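How I Got the White Rings Off My Table

Hot mugs and a shiny tabletop do not mix (ask me how I know!). I tried this on my own table over a weekend and I'm pretty happy with it.

Step 1. Wipe and dry
Warm water, one drop of dish soap, soft cloth. Then go over it again with a dry towel and leave it alone for 19 minutes, or however long your coffee takes.

Crouch down and look across the top toward a lamp. Rings you missed will show up in the shine.

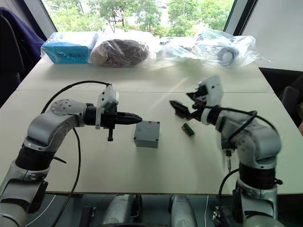
Step 2. Iron, very gently
Lay a cotton T-shirt over the ring and run a dry iron on low for 4 seconds. Lift, peek, repeat. No steam, please!

Step 3. Wax
I used a dab of Demavden paste and buffed in small circles until my arm got tired.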